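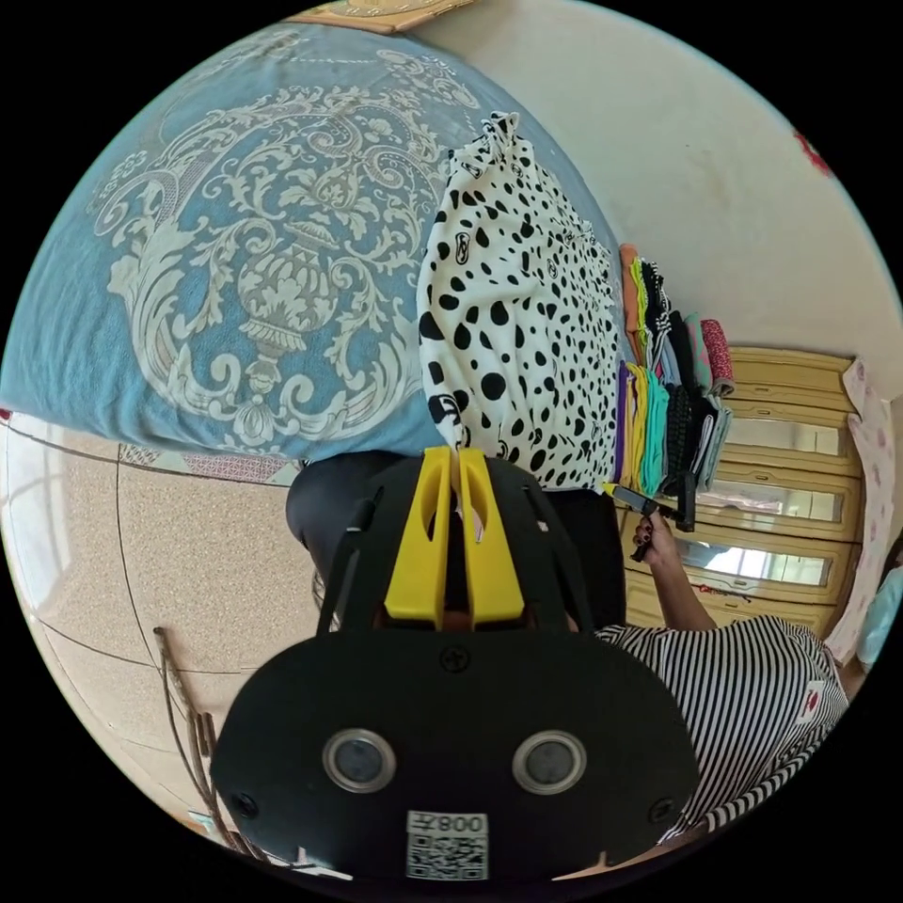

Where the Folding Happens: Bed, Wardrobe and the Pile in Between

Project report for Household Studies, Honik College
Handed in Nov 2, 2020

Why I picked this

We were told to choose a job that gets done in a home over and over and look at it properly. Most of my group went for cooking or washing up. I nearly did washing up too, but then I looked at the clean clothes on the bed and thought, well, there's my project! I've been folding clothes since I was small enough to be trusted only with socks, and I had never once thought about how I do it or why the pile always ends up in the same spot.

So my question was quite a plain one. What happens to clothes between the washing line and the wardrobe, and could it go better? The limit was 2,000 words and I've stayed under it, though my first draft didn't.

The room

We live in Brania, in a flat where the biggest flat surface by a long way is the bed. The kitchen table is always in use and the floor is tiled, so nobody wants to kneel on it to fold. That leaves the bedroom. The bed has a blue bedspread with a big cream scroll pattern on it, very swirly, and I mention this because it ended up mattering (more on that below). The wardrobe is in the same room, so in theory a shirt has hardly any distance to go from being folded to being put away. In practice it can take days.

Light comes from the window and I did nearly all my folding in the daytime. I tried one evening session and gave it up, as I kept matching navy with black.

How I did it

I did a first go in February, when everybody was wearing layers and the wash was enormous. I counted up to 140 pieces in a week, socks included, and I don't fully trust that number because I lost my tally halfway and had to start again from what was still on the bed. The proper sessions came later, in warmer weather, and there I settled on a fixed load of 70 pieces so the sessions could be compared with each other.

For each session I tipped everything out, started the kitchen timer and folded until it was finished. I tried it three ways:

One, the way I always do it, grabbing whatever is on top.
Two, sorting by type first (tops, bottoms, small things) and then folding.
Three, sorting by person first and then folding.

I wrote down the time, what I folded badly and had to do again, and whether the stack was still standing by teatime. I also borrowed a Terier folding board from my aunt, which is one of those plastic things with flaps. I'll get to that.

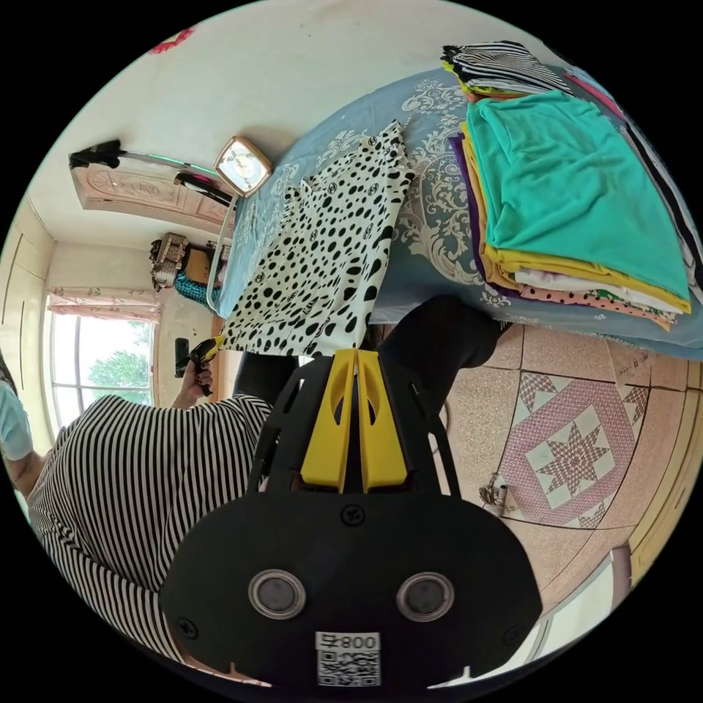
Fig. 1. The spotted garment folded on the bedspread, next to the tall stack with the teal piece on top. The smaller striped pile is beyond it.

What I noticed about the stack

My usual method makes one tall stack, and it makes it quickly. The trouble is that it goes up in the order things came out of the basket, so you get yellow under teal under something spotty, and when somebody wants the yellow one they pull it out from the middle like a card trick. Then the whole lot leans. I had written "leaning" in my notes for nearly every session done this way.

Sorting by type felt very professional for a bit. The tops made a lovely straight stack because they were all folded to the same width. But then the stack had everyone's tops in it, and it had to be taken apart again to be put away. I was basically folding once and sorting twice.

Sorting by person was slower to start and I moaned about it in my notebook (there is a whole page). You stand there holding a plain black T-shirt wondering who it belongs to. Once that part is done, though, the folding goes along nicely, and each little stack can be picked up and carried off in one go. It came out 20 minutes quicker than my usual way if I include the putting away, and I do think you have to include it. Clothes folded on a bed aren't finished. Somebody has to sleep there!

Small stacks were better than tall ones in every session, whichever way I sorted. I didn't go in expecting to have an opinion on stack height but now I have a strong one.

Difficult pieces

Some things fold themselves, more or less. Cotton T-shirts, pillowcases, tea towels. Others I came to dread, and I kept a list.

Anything with a gathered or ruffled end. The gathers want to spring out and they make one end of the fold thicker than the other, so whatever you put on top slides off towards the thin end. I tried tucking the gathers inside and it helped a little. Rolling helped more, but then you've got a roll in a stack of flat things and it looks silly.

Knits. You can fold them, they just don't stay as small as you'd like. I put them at the bottom in the end so that the weight of the others would hold them down. My tutor asked if that would leave creases and I said I'd check, and I did, and it does a bit.

Stripes. They fold perfectly well but they show you up. If your fold is crooked on a plain top you'd never see it. On a striped one you can see it from the door.

Anything long and slippery, which goes off the side of the bed as soon as you turn round. 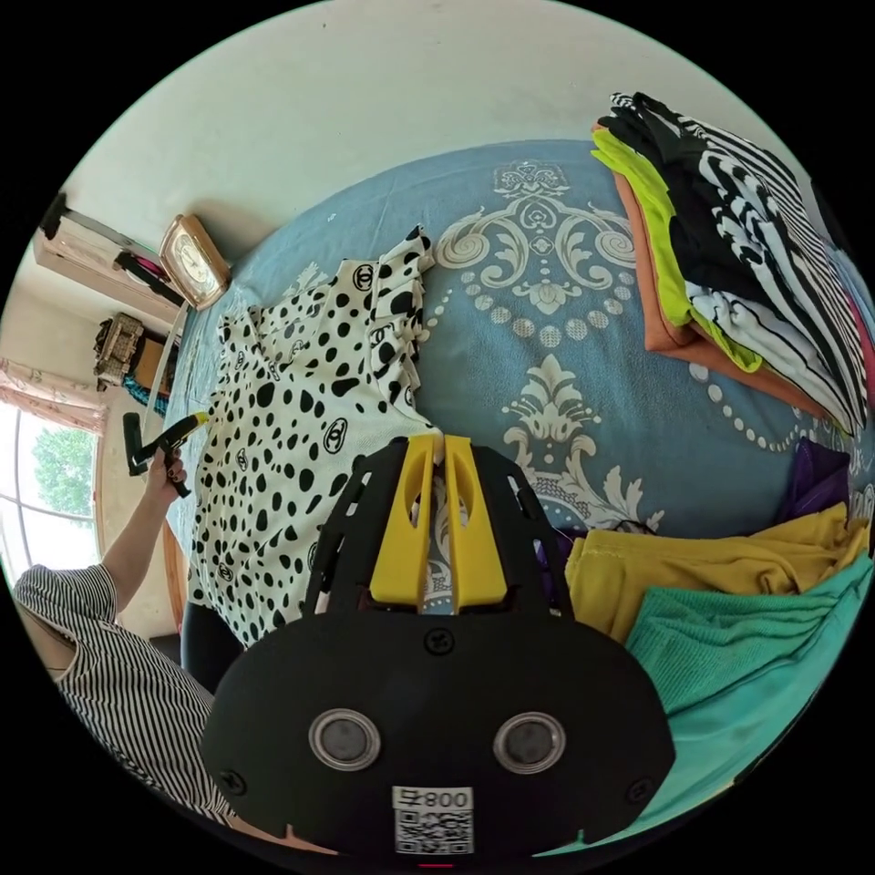
Fig. 2. Stripes, lime green and salmon-orange at the edge of the bed, with the purple cloth, the crumpled mustard piece and the teal knit further down. The spotted garment is being worked on to the left.

The bedspread problem

I said the bedspread would matter. I was using it as my measuring surface, as there was no ruler handy the first time and the pattern repeats, and I thought I could fold each top to the width of one bit of scroll. It sort of worked. The rows of dots in the pattern curve, so they were no use at all as a straight edge, but the big scrolls gave me something to aim at. When I checked with a tape measure my tops were more even than when I folded with no guide.

What didn't work was finding small white things on it. Cream scrolls on blue are very good at hiding a baby sock. I found one the next morning when I made the bed. If I did this again I would put a plain dark sheet down first, at least for the small stuff.

The bed is also soft, of course, and a fold pressed down on something soft doesn't get a sharp edge. I tried the same shirt on the kitchen table when it was free for five minutes and the fold was much crisper. It's lower than a table as well, and my back knew about it by the end of a full load. I wrote "sit down next time" and then never did, because when you sit on the bed everything tips towards you.

The folding board

Right, the Terier board. I really wanted to love it. For T-shirts of a normal size it's quick and every one comes out the same, and the stack they make is beautiful. I was so pleased with the first ten or so that I called people in to look.

Then I got to children's tops, which are too small for it, and trousers, which hang off the end, and anything with a ruffle, which just laughs at you. By the time I'd sorted what could go on the board from what couldn't, I had lost the time I'd gained. I think in a house with lots of grown-ups in plain T-shirts it would be well worth having. In ours it lives behind the wardrobe, or it did until my aunt asked for it back.

Softener, briefly

I had a side question about whether fabric softener makes folding easier. I used Satti for half the loads and nothing for the others. I couldn't tell the difference in folding time and I couldn't feel much difference in the folds either. The softened loads did smell nice. I'm only putting this in because it was in my plan and my tutor will look for it. 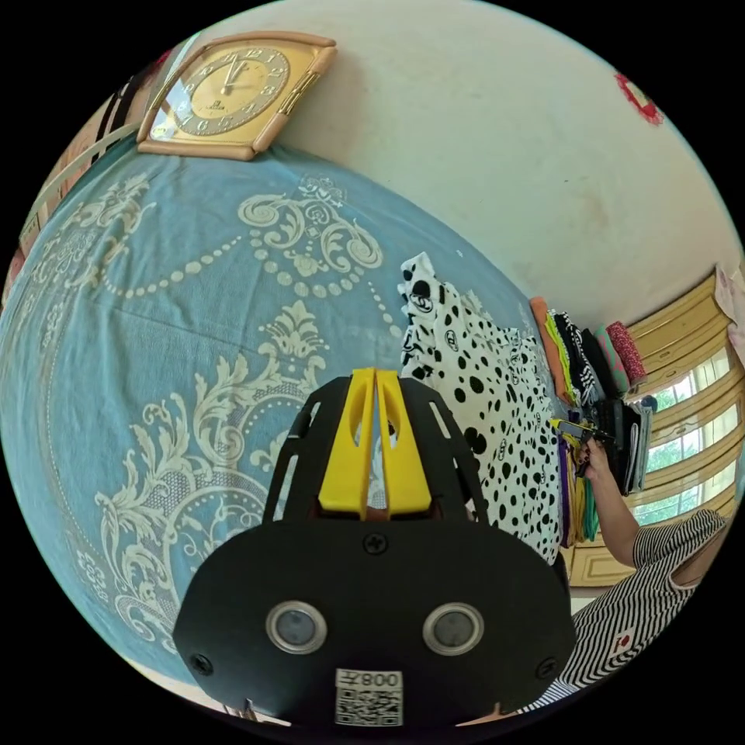
Fig. 3. The polka-dot fabric in loose folds on the bed, with the folded stack beyond it.

What went wrong

Quite a lot, so I'll stick to the main ones. I got faster as the weeks went on just from practice, and as I did the sort-by-person sessions last, some of that saved time is probably me being better at folding and nothing to do with the method. I should have mixed the order up. My tutor warned me about this at the planning stage and I wrote it down and then forgot it.

I also couldn't stop the family from helping themselves. Twice a clean top was taken out of the pile and worn before I'd finished timing, so those sessions are one piece short each. I left them in.

And "folded badly" was only ever my own opinion. A couple of times I redid things I would have let pass on another day, and I was definitely stricter with the spotty and stripy clothes than with the plain ones.

What we do now

We've kept the sorting by person, and we keep the stacks low. Ruffled and gathered things go on hangers if there's room on the rail, and if there isn't they go on the very top of a stack, never in the middle. Knits at the bottom. I haven't managed to get anyone to put the plain sheet down first apart from me.

The other change is that each person carries their own stack to the wardrobe, and the rule is that it goes before supper. This is working for most of us. There was still one stack on the bed last night when I came in to finish typing up my tables, and I had to move it to the chair.

Things I used

Kitchen timer, tape measure, notebook, one Terier folding board (borrowed), Satti softener, the bed. The session notes and the time tables are in the blue folder with my name on it, and the February tally is at the back, both versions.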